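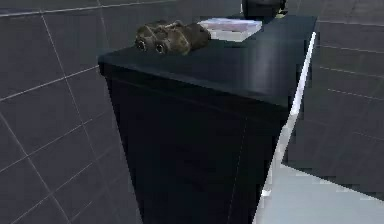 4. Choosing a spot and leveling the cabinet

Read this section before you unpack the shelves. Most complaints we get about Talukder storage cabinets concern doors that drift, rub or won't stay shut, and most of those come down to the floor. Owners tend to blame the hinges. We used to as well.

4.1 Before you start

You will need the four leveling feet from bag C, a flat wrench, a spirit level at least as long as the cabinet is deep, and a second person. The sheet in the carton says one person can do this. We don't agree with the sheet, and Tahmineh Safavi in our Harkdale shop has asked for it to be changed.

Phone levels are fine for hanging a picture. Don't trust one here unless you have checked it: lay it on the cabinet top, note the reading, turn it end for end and read again. If the two readings disagree, borrow a real level.

4.2 Picking the spot

1. Leave 6 inches of clear wall on the hinge side. Catalog photos often show cabinets pushed tight into a corner. A door in that position opens far enough for a photo and not far enough to get a shelf out.

2. Stay away from floor vents and radiators. The finish is sold as heat resistant. We have seen what a winter over a vent does to the bottom edge, and we would not rely on that claim.

3. Check the floor covering. On thick carpet the feet will keep sinking for a few weeks, so plan on leveling twice. On floating floors, keep the loaded cabinet off the joint between two rooms.

4. Find the studs now and mark them with tape. You will want them in 4.4.

4.3 Leveling

1. With the cabinet lying on its back on a blanket, screw in all four feet until they stop, then back each one out two full turns.

2. Stand the cabinet up. Lift it by the sides. The top is fastened from the inside and was never meant to carry the weight of the box.

3. Lay the level front to back on the top, near the left side. Adjust the rear foot on that side first.

4. Do the same on the right.

5. Lay the level side to side and bring up the low side, turning front and rear feet by the same amount.

6. Repeat steps 3 to 5. It will be off the second time. If you got it in one pass, check your level.

7. Push down on each corner in turn. A corner that rocks has a foot hanging free, whatever the bubble says.

Note: Some guides advise tilting the cabinet back slightly so the doors swing shut by themselves. Wenceslao Carrasco tried this on the display units in Brirkmont. The doors closed nicely when the shelves were empty. With books on them the gaps went uneven within a month, and he set every unit back to level.

Caution: Do not use folded cardboard, coins or door shims in place of a leveling foot. If the feet don't reach, order the long set.

4.4 Fixing to the wall

Level first, fasten second. A wall strap will happily pull a crooked cabinet tight and hold it crooked.

1. Screw the bracket into a stud through the upper back rail. The plastic anchors in bag D are rated by their maker for up to 60 pounds each. That figure assumes sound drywall and a straight pull, and a tipping cabinet gives you neither. Use the stud.

2. Snug the strap by hand, then a quarter turn more.

3. Check the level again.

Caution: Fit the strap even if the cabinet feels solid. It feels solid when it's empty.

4.5 Adjusting the doors

Leave this until the cabinet has been loaded for a day or two. Doors set on an empty cabinet usually have to be set again.

1. Use the side screw to even up the gap between the doors.

2. Use the depth screw if one door stands proud of the other.

3. Stop after half a turn and look before going further.

If the gap is wider at the top than at the bottom after both screws have been tried, go back to 4.3. The Gritis soft-close add-on will not cure a door that is out of line – it just makes it go wrong quietly.

4.6 Checking later

Check the level again in April if you set the cabinet up in winter, as wood floors move when the heating goes off. After that, check when you move the cabinet or when a door starts to rub.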